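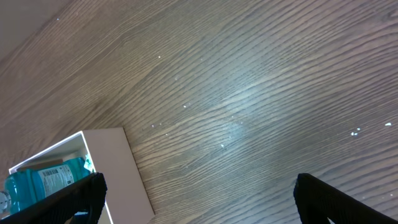
My Year of Living on Points

By Samina Afridi

I was standing at the register at Grovileck with a cart full of cereal I didn't especially want when the cashier told me I had 834 points. She said it the way a doctor might tell you your blood pressure is good. I felt wonderful! I walked out to the car, sat down, opened the app and discovered that the smallest reward started at 1,000, and that it was a reusable tote.

I already own a lot of totes.

Until last summer I was what my cousin Cayetano Soler calls a "yes, sure" shopper. Would you like to join our rewards program? Yes, sure. Can I get your phone number for the discount? Yes, sure. I had cards on my key ring, apps on three screens of my phone, and an email address I'd opened in college purely for coupons, which by then held so many unread messages that I was scared of it. What I didn't have was any idea whether I was saving money. So in July I decided to take the whole business seriously and write everything down in a spiral notebook: what I bought, what it would have cost me at the plain old discount market down the street, and what I got back in points, stamps, coupons and free stuff.

The free stuff

Let's start with the fun part. Free things are great. I got a free photo mug from the Vadora drugstore for my birthday (you pay for shipping, of course, and the shipping was nearly what a mug costs). I got a free coffee every time I filled a stamp card at Goicoechea, the bakery by my office, and those coffees were the best thing to come out of the entire year. It's a paper card with a hole punch. There's no app, it never expires, and if you forget it at home Valeriano Iglesias, who owns the place, staples a new one to the old one when you bring it in. I asked him once if he'd thought about going digital and he looked at me like I'd suggested he stop selling bread.

Then there were the sample boxes. I signed up for two of those and I'd only recommend one. The good one sent full-size things, like dish soap and a really decent hand cream. The other one sent tiny foil packets of shampoo for hair types I don't have, and when I tried to cancel I had to go through a page offering me a month free, then another page offering me half off, then a survey. I took the month free. I know, I know. I forgot to cancel after that and paid full price for the next one, and it went into the notebook in red pen.

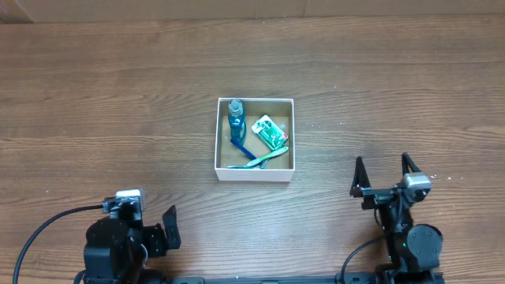 My friend Ezequiel Figueroa used to work in marketing for a grocery company, and when I told him about the red pen he laughed for a good long while. According to him the forgetting is pretty much baked into the budget. Some people will let their points expire, some will miss the cutoff on a coupon, and a few people (he pointed at me with his fork) will buy an extra pack of batteries to reach the next level. He wasn't mean about it. He collects points too, and he once drove across town on double-points day for cat litter, and he doesn't even regret it.

What his advice came down to was pretty simple: make the shopping list before you open the app. I'd been doing it the other way around for years. I'd scroll through the offers over breakfast, get excited about yogurt, and build the week's meals around whatever had a little orange tag on it.

Chasing the big one

The worst stretch was the fall, when I got hooked on Puvera. If you haven't run into it, it's one of those apps where you take a picture of your receipt and it pays you back a bit on certain items. You scan, a little coin spins, you get your cents. I loved that coin. I was scanning receipts in parking lots. I asked my neighbor Demetrio Rivas if I could have his, and he started leaving them under my doormat, folded up small, until I read the terms and found out you're only supposed to send in your own. That was an awkward talk to have in a stairwell.

Puvera had a holiday challenge going with a $100 gift card at the end of it, and you had to scan a certain number of items from certain brands to get there. I came up short. I'd bought fancy crackers, fabric softener (I don't use fabric softener) and a four-pack of candles that all smelled like a car. The crackers got eaten, anyway, and my aunt got candles.

What the notebook said

At the end of the year I sat down with the calculator. Counting every coupon, every free coffee and every spun coin, I'd gotten back $653. I was thrilled for as long as it took to add up the other column, the one for things I'd only bought to earn something, plus shipping on free items, plus that box. Take those out and I was still ahead, but by a lot less, and most of what was left came from three places: Goicoechea's stamp card, the fuel discount at Grovileck, and the drugstore coupons on things I buy every month anyway, like contact lens solution.

So those are the ones I kept. I deleted the rest one evening with a movie on, and it took most of the movie, mainly on account of the passwords. Cayetano asked if I wasn't tempted to keep Puvera just for the groceries I'd be getting regardless, and he has a point. I may go back to it in the spring, if I can behave around the coin.

I did finally pass 1,000 at Grovileck, by the way. They've changed the reward, and now it's a travel cup. I'm picking mine up next week.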